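Burnthorpe open afternoon, rough notes

Typed up on the train back, so excuse the order. Went to the Burnthorpe open afternoon in October, the one on house rules and good practice for robot handling work in homes and kitchens. Over an hour late starting. Coffee good. Badge printer not working, so everyone had a sticker with a first name on it in biro.

First stop the front desk, where you sign the visitor sheet and get handed the rule book. Two versions of it. The long one is 69 pages, ring bound, tabs down the side. The short one is a folded card that goes in a pocket. I asked which one people use. The card. The long one is for when there's an argument.

Card goes something like this, copied fast so the wording is mine:

Hands out before jaws move.
Fragile things get a slower close.
Know where the heat and the gas are before you start.
If it slips, let it slip. Do not grab.
Write it down the same day.

Liked the fourth one a lot. Our own sheet at Flollico has nothing on dropped items at all, and we had a long email thread in spring about who should have caught a jug. Answer according to Burnthorpe — no one.

Then a talk in the side room, most of it about kitchens. The argument being that a kitchen is harder to write rules for than a factory cell. In a cell you fence things off. In a kitchen the hob is where it is, the sockets are where they are, and the plates get put down wherever there was space. So the rules have to be about checking, and about stopping, much more than about layout. Fair point and one I'll be repeating at work as if I thought of it.

The crockery part was what I'd come for. A stack isn't one object, and their rule treats it as the top piece plus everything that could move when the top piece moves. Nested bowls come off one at a time. Plates underneath stay put until the bowls are clear. Anything close to the front of a counter gets a note before the session begins, and the person on the gripper has to say out loud which piece they are going for. Sounds daft, works fine in a noisy room apparently.
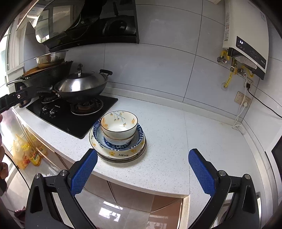

Rocío Acuña
Practice lead, home handling, Flollico

Open jaws on the approach, wide, and no closing until both pads are level with the thing you want. That's section 5 of the long book and it took up a good chunk of the discussion. The stack by the hob is the sort of case they mean: three bowls nested, plates under them, front edge of the counter right there. One pad near the base of the stack and the other out over bare worktop. By their rule you'd stop and name the piece at this point. Bowl with the orange flowers, it's on top, so that one first.

Someone asked about the pads. Textured faces are fine for glazed crockery as long as they're clean, says the book, and the check is a wipe and a look before each session, with initials on the sheet. We do the wipe. We don't do the initials. Will be starting.

Next the heat rule, where I scribbled the most. Any hob within reach counts as live until a person has looked at the controls and said so. Doesn't matter if there's a pan on it, doesn't matter if the lid's on. A lid tells you nothing about what's under it. Same for anything with a long handle, and their line is that the handle is part of the pan's footprint, so you plan your path round the handle end and forget how small the base looks. Woks are the worst for this. Ours too — we've marked the handle sweep with tape on one worktop and it helps, though the tape comes up when it's wiped down.

Gas and water heater rule was shorter. Hoses, valves and cables on the wall behind a worktop are a no-go area with a hand's width added on. Loose cable lying on the counter gets tidied back before you begin, or the session doesn't begin. I asked what happens if you can't tidy it, say a heater lead that has to hang where it hangs. Then it goes in the notes and you work on the other end of the counter. Sensible. Bit vague on who decides.

Bags hanging off cabinet fronts got two minutes of their own. Knees and elbows catch them, and the gripper hand jerks when that happens. Move them or work from the other side. I'd never once thought of writing that down.

After the break, the records room. Less dull than it sounds. They keep every near miss on a paper slip and then type it up, and they're up to 1641 slips. The man from Renenitz wanted to know why paper and the reply was that people fill in paper standing up and put off anything with a login. Slips have a box for what you were reaching for and a box for what moved. No box for blame. I took a blank one home (with permission).

Bit of a row, a polite one, over the stop word. Burnthorpe use "stop" and only "stop". Alarcón have a different word for pausing and another for stopping, and their people reckon it saves a lot of restarts. Burnthorpe reckon two words is one too many when a bowl is going over. I'm with Burnthorpe on this, though I can see it would be anoying in a long session.

Didn't get to the afternoon's last bit, on cleaning and storage between sessions, as I had a train at ten past five. If anybody has notes from it please send them on.

Things I'm taking back to ours:

The pocket card, our own version, shorter if we can manage it.
Saying the piece out loud.
Hob counted as live until checked.
Initials on the pad check.
A line on drops. Finally.
Hanging bags and loose cables added to the walk round before we start.

Would I go again, yes. Room too warm, talks too short, and the handout on stacking had a page missing which they say they'll post. Parking is behind the building and teh sign for it is behind a hedge, so go past the gate and turn back. Sandwiches had gone by half past one.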